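Workshop notebook — March 29, 2026

Back on the Nasell houses. Bethel Berhe wants something she can hand to the heritage people before they decide whether the cul-de-sac is worth listing, and I keep telling her I'm not the right person to ask because I don't believe half the story. Writing it down here so we can argue from the same page.

The story goes like this. Jondach, the builder, hired a proper architect, told him to do post-and-beam for ordinary families, and put up 32 houses with glass to the back garden and a blank wall to the street. Everyone repeats it. The sales brochure says it first, and I suspect the brochure is the only source anyone has ever used.

What I can see from the drawings we have:

Sheets 1 to 4 are signed by the architect. They show the Wako plan, the one with the entry court in the middle. Good drawings, tidy, and the beams land where you'd want them to.

The rest are unsigned and in a different hand. Same title block, but the lettering is wrong and the person didn't understand the roof. On one sheet the ridge beam stops short of its post by the width of a closet. Somebody on site must have sorted that out with a pencil.

So did he design 32 houses or one house? I'd say one, which was then stretched and flipped by whoever was in Jondach's office that week. Bethel says this is normal for tract work and doesn't make them less good. Maybe. It does make the plaque wording awkward.

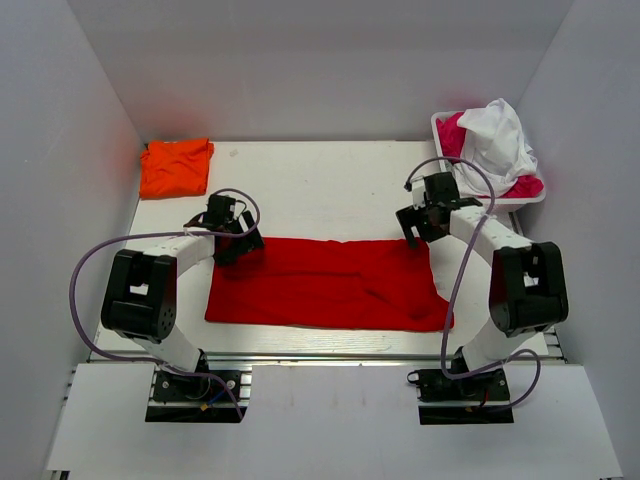
Both arms over the red cloth, white table.

Model: have built the Wako plan in card at the small scale, roof off. Glued the court walls twice because I misread the grid. The plans say the posts are evenly spaced but they aren't, the bay beside the kitchen is narrower. I checked it against the as-built survey and the survey agrees with me and not with the drawing. Will colour the original walls grey and the later ones white so people stop asking which is which.

The court is smaller than the photographs make it look. Every published view was taken from the same corner with the door open behind. Stand a scale figure in the card model and it's a light well with a tree in it. Pleasant enough, but I wouldn't call it an outdoor room, and I would like us not to use that phrase in the report.

Roofs next. The claim is that all the houses kept their original flat roofs until the August hailstorm. I don't buy it. The permit cards show 7 re-roofs well before that, and those are only the owners who bothered to get a permit. Two of the cards mention "pitch added", so there were low gables going on early. 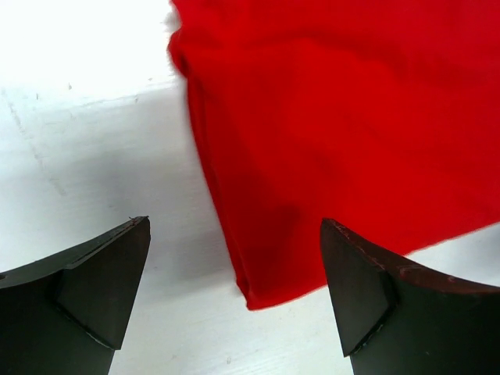
The other thing the permits show is how quickly people filled in the carports. If the open carport was such a selling point, you'd expect a few years of grace. The first enclosure is number 10, and the application is in the name of the original buyer. He'd barely unpacked. I think families wanted a garage and a bit of storage, and the brochure was selling them something else.

Bethel's counterpoint, which I'll put down in fairness: nobody touched the garden wall of glass. She went through the whole file and found no application to brick it up or make it smaller. Single glazing, cold winters, heating bills to match, and they left it alone. That's the best evidence I've heard that the owners liked what they'd bought. It isn't proof. Replacing a wall that size is expensive and the beams sit right over it.

Radiant floor: still no idea. The heating schedule names an Omier boiler, but the pipe layout is missing and I'm not putting "radiant heat throughout" in anything on the strength of a brochure. One owner says her hall floor has always been cold. Ask her if the bedrooms are the same.

To do:
Find out who drew the unsigned sheets. Start with the initials on the roof sheet, could be a K or an R.
Redo the kitchen bay in the model.
Get a second look at the permit card for number 10, the date stamp is smudged.
Ask Bethel where the figure of 32 comes from. The plot map has gaps in the numbering and I'd like to walk the street before we print it.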